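Flemora Tabletop Arm: Set-up Guide
Section 6. Your first chore: tidying blocks

August 2020

By now your arm is assembled, the servos have been centered, and you have probably waved it around a bit just to watch it go. Good! This section gives it a real job. Picking up small toys is one of those chores people always ask about when they hear "home robot," and it's a great way to find out how close a small arm can come to doing it.

Not all the way, yet. Expect misses, and expect to learn a lot from them.

6.1 Before you start

1. Clear everything off the table except the arm and the blocks. Mugs, phones and loose screws all confuse the color finder.

2. Check that each servo cable has enough slack for the joint to turn all the way in both directions. Use the small clip on the arm link to keep the long cable close to the body.

3. Set out the blocks in pairs by color, with open table between the pairs. Leave room for the fingers to come down on either side of a block.
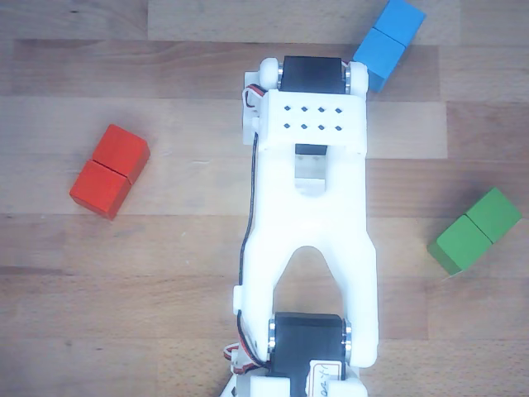 4. Open Flimolel and choose Chores, then Pick Up. Wait for the status line to read Ready.

CAUTION: Keep hands and hair away from the arm whenever the status line reads Ready or Moving. The servos are small, but they will pinch.

6.2 Teaching the pick

5. Press Teach. The servos go limp, so hold the upper arm with one hand before you press.

6. Guide the gripper to a spot over the first block, lower it, close the fingers, lift, and carry the block to the drop zone. Press Save.

7. Repeat until you have 18 saved picks. Vary them! Come in from the left, from the right, a little high, a little low. The Jerkano trainer needs that variety far more than it needs perfect moves.

8. Press Train. A set of 18 picks takes 170 seconds on a recent laptop.

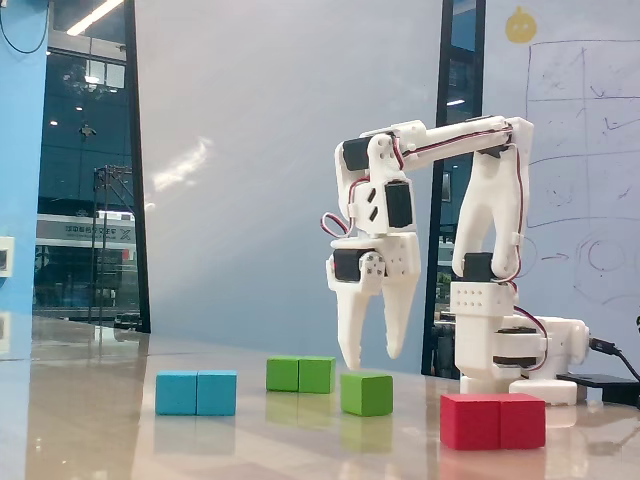 Approach height is the setting that makes or breaks this chore, and it's worth playing with before you change anything else. The factory value suits blocks on a bare table. Look at how the finger tips hang just above the level of the blocks, with a lone green cube close by: from a height like that, a small sideways correction can still be made before the fingers go down. Start too low and they may knock the block over or push it away. Start too high and the arm wobbles on the descent. Change the value one step at a time, and run five picks at each step.

NOTE: A shiny table can mirror the blocks, and the color finder sometimes goes after the reflection. Dim the lights or turn on Glare Filter.

6.3 Running on its own

9. Press Run and stand back. The arm picks one block at a time and stops when it finds no more.

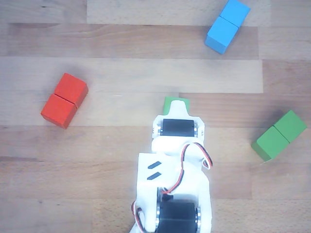
10. If it misses three times in a row, it pauses and asks for help. Move the block a little, press Continue, and save the new position as an extra pick.

So can it tidy a playroom? We ran 1,000 picks on our bench arm with the Öberg soft finger pads fitted, and plain blocks are the part it does well. Socks, crayons and anything with a tail are still hard. We love seeing people try them anyway, and the September update adds a Soft Items mode for exactly that.

11. When you finish, choose Park before switching off the power. Cutting the power mid-move lets the arm drop.

NOTE: Check the gripper servo screws every 4,000 picks and tighten any that have worked loose. See Section 9 for the screw chart.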